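Part 4: Getting your sourdough starter going in the Griver crock
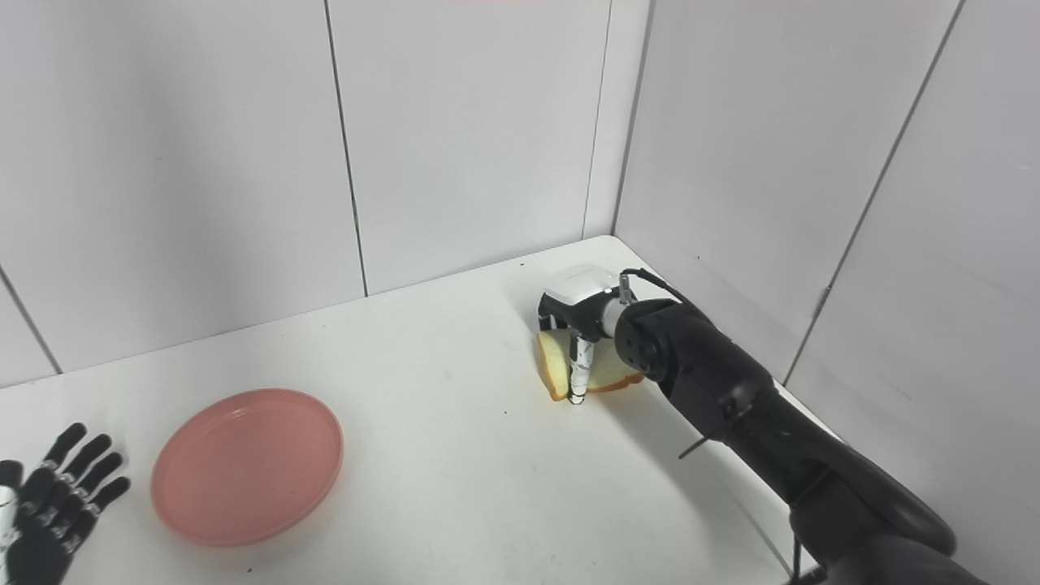

Okay, you've washed the crock, you've found the lid (mine was hiding inside the packing paper) and you're ready to make something live in it. I've started more starters than I care to admit, and I've killed a good share of them too, so most of the notes below come from my own kitchen mistakes. Read the whole part once before you get the flour out!

What you need

The Griver crock and its lid
The clip from the lid bag
A kitchen scale that reads in grams
Whole wheat flour for the first days, plain bread flour after that
Water, left out on the counter overnight
A rubber band
A spoon you don't mind getting gluey

Day one

1. Put the empty crock on the scale, without the lid, and write down the weight. I put mine on a piece of tape on the bottom. You'll want that number every single time you feed, and if you skip this step you'll be scooping wet dough into a bowl to weigh it, like I did for a month.

2. Zero the scale. Add 50 grams of whole wheat flour and 50 grams of water.

3. Stir until there's no dry flour left in the corners. It should look like thick oatmeal. If it looks like soup, add a spoonful of flour and don't worry about it.

4. Scrape down the sides, then snap the rubber band around the crock at the level of the mix.

5. Set the lid on top. Leave the clip off for now.

CAUTION: Never clip the lid down on a starter that's sitting out on the counter. Gas builds up, and the crock is glass. Save the clip for the fridge, and even then only use the first notch.

Day two

6. Do nothing. Yes, really. You may see bubbles or you may see a sad gray puddle, and both are fine. Put the lid back on and walk away.

Days three to seven

7. Once a day, at whatever time you'll remember (I do 7 in the morning, before coffee), spoon out all but 50 grams. Use the weight from step 1 to work out how much is left.

8. Add 50 grams of flour and 50 grams of water. From day five on, you can switch to bread flour.

9. Stir, scrape, move the rubber band, lid on.

Note: Somewhere in here it's going to smell awful. Mine went through old socks and then nail polish. My neighbor Mirta Paredes threw hers out at the socks stage and had to begin again, and I still feel bad that I hadn't warned her. Keep feeding it. Pink or orange streaks, or anything fuzzy, are another matter. In that case throw the lot away, wash the crock in hot soapy water and go back to step 1.

Is it ready?

10. Feed it as usual and check the rubber band every hour or so after lunch. When the starter doubles within six hours, and does it two days in a row, you can bake with it.

Some take longer. One I began in July was ready in no time, and the winter one after it took 17 days, and I'd pretty much given up by then. A cold kitchen slows everything down. If yours is chilly, try the top of the fridge or the oven with just the light on (and tape a note over the oven knob, please, before somebody preheats it).

Keeping it

11. If you bake every day or two, leave it on the counter and carry on with the daily feeding.

12. If you bake on weekends only, feed it, let it sit for an hour, then move it to the fridge. Feed it once a week.

13. Take it out the night before you want to bake and give it one feeding at room temperature.

Note: Dark liquid on top is normal after a week in the fridge. Pour it off or stir it in. I stir it in because I like a sourer loaf, and my toast is better for it.

CAUTION: Don't put a cold crock straight into hot water. Let it come up to room temperature first. Replacement crocks are listed in the back under part 164, and the lid is sold separately.

The spooned-out starter makes very good pancakes, by the way. The recipe is in Part 6, right after the rye loaf.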